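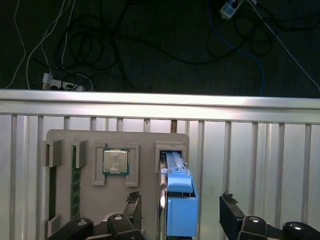 Rodrigo Tavares

Questions I get about pipes and pipe tobacco

I've been selling pipes and tins out of the shop on Barreto Street long enough that I hear the same things every week, so I'm typing up my answers. If yours isn't on the list, call me after 2 in the afternoon – mornings I'm usually unpacking orders.

Do I really have to break in a new pipe?

With briar, yes, a little. I fill it halfway for the first 15 bowls and smoke slowly. Some of the Grallura pipes come with a dark coating inside the bowl, and those are more forgiving, but I still go easy on them. Corn cobs you can just fill up and enjoy!

My tobacco came in a solid block. Did I get a bad tin?

Nope, that's plug. Cletell presses theirs pretty hard and the label doesn't say so (I've asked them to fix that). Slice it thin with a sharp knife, rub the slices between your fingers, and let them sit out on a plate before you pack.

It keeps going out. What am I doing wrong?

Probably nothing. Relights are normal and I still need a few per bowl. If it's dying every minute, your tobacco is likely too damp or you've packed it too tight. Pinch some – if it stays in a clump, give it more air time.

How many pipes should I own?

I got by with 2 for years. Let a pipe rest a day between smokes and you'll be fine with a small rotation. I have a lot more now, and my wife has opinions about that.

Can I keep tobacco in the fridge?

Please don't. It dries out and picks up smells. A clean glass jar with a tight lid in a dark closet works great. I opened a jar of Drustis Virginia last January that had been sitting for seven years and it was wonderful, all raisins and hay.

Do you take back opened tins?

Sorry, no. Sealed tins are fine if you bring the receipt. If you're unsure about a blend, ask me at the counter and I'll let you smell the open jar first.

Do you ship?

Pipes, tampers, cleaners and stands, yes. Tobacco is pickup only, and I'll need to see ID every time, even if I've known you forever.

Can you fix a loose stem?

Most of the time. Drop it off and give me four days, longer around the holidays. Cracked shanks I send out, and I'll call you with a price first.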